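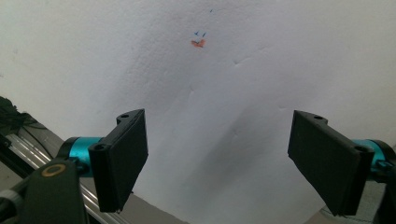

Nillstead Playgroup - minutes, 14 October 2018
Present: Ximena Yáñez (chair), Sutrisno Menon, Teguh Nasution. Apologies: Syahrul Saragih.
1. Play corner. Orange and blue marks on the white surface to be cleaned off. Teguh to try soap first.

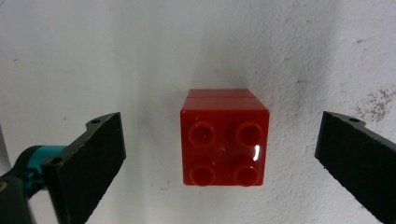 2. Building bricks. Large bricks to be kept - scuffed ones are fine, cracked ones go. Sutrisno to check the lot.
3. Brelville hall hire. Rent stays at 143 until June. Agreed.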